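Ticket 2063: Right hand data out of step with arm data on tabletop pick recordings

Status: Closed
Priority: High
Queue: Data collection, humanoid
Site: Morby
Affected set: Tarigan tabletop, July batch

Reported problem

Training on the July batch stopped improving early. When the policy runs on the robot, the hand starts to close before the palm is over the object. It does this on every object in the set, and it is worst on round ones. The arm path looks fine. The same training code on the older Pernmont recordings gives a normal result, so the report came to us as a data problem.

The batch has 101 episodes. All are right-handed picks from the white desk, recorded by teleoperation, with the operator wearing the Trunitz glove.

First look

Plotted wrist height against finger position for a handful of episodes. In a good episode the wrist comes down, levels off, and then the fingers start to move. In the July episodes the finger curve begins while the wrist is still coming down. The shift is not the same from one episode to the next. It is small at the start of an episode and larger at the end, so a fixed offset would not fix it.

Checked the video against both. The video agrees with the arm. The hand stream is the one that is wrong.

Things ruled out

Glove calibration. Ran it again with the operator who did most of the batch. Open and closed positions matched the saved file.

Dropped frames. The recorder log shows none on the arm or the camera. The hand stream has a few gaps, all short, and none line up with the bad sections.

Operator habit. Some people do close early when they are in a hurry, and this was the first guess from the training side. The video shows the fingers still open at times when the log has them half closed, so it can't be the operator.

Loose connector at the wrist. Reseated it. No change.

Reproducing it

Set up the apple pick the same way as in the batch and asked the operator to go slowly: reach out, stop over the desk with the hand open, hold, then go down and close. The hold matters here. With the arm still and the fingers still, any movement in either stream stands out on the plot. 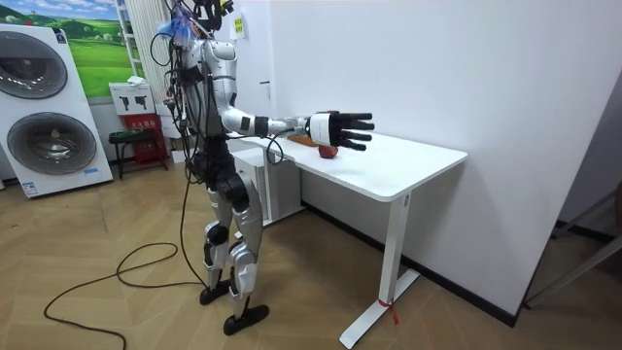 Six takes were done this way. The finger curve started to close during the hold in every one of them, while the hand itself stayed open until the operator closed it. The longer the hold, the bigger the gap. That matched what we saw in the batch and gave us something we could repeat without running a full session.

Next, ran the same move with the recorder started fresh before each take. The gap was close to nothing at the start and grew again from there. Restarting only the hand driver did the same thing.

Cause

The hand driver does not stamp its messages with the time they arrive. It takes the time of the first message and adds a fixed step for every message after that. The step comes from a config file, and the file still had the value for the old hand firmware. The new firmware sends at a slower rate. Each message was therefore stamped a little too early, and the error added up over the episode.

The firmware was updated before the July batch and after the Pernmont recordings, which explains why the older set is clean.

Fix

Changed the driver to stamp each message on arrival, using the same clock as the arm. The step value is no longer read. Left the line in the config file with a comment, as two other tools still expect to find it — that should be cleaned up under its own ticket.

Repeated the slow pick after the change. The finger curve stays flat through the hold and moves when the fingers move in the video. Also did a set of normal-speed picks and compared those by eye. No visible shift.

What to do with the July batch

Most of it can be saved. The raw hand messages carry a counter, and with the real send rate the correct times can be worked out again. Wrote a script for this and ran it over the whole batch. 13 episodes did not come out clean, because a gap in the hand stream fell in the middle of the grasp and the counter had reset. Those are marked as rejected and should be recorded again.

Please do not mix the old and the corrected files. The corrected ones have a new version tag in the header, and the loader will refuse a folder that holds both.

Follow-up

Added a check to the start of each session. The operator holds the arm still with an open hand, closes once, and opens again. The recorder compares the hand stream with the camera and will not start if they disagree. Session notes template updated to include the hand firmware version.

Training side reran on the corrected set overnight and reports that the early closing is gone on the apple. Other objects still to be tested on the robot. Reopen this ticket if it shows up on any of them.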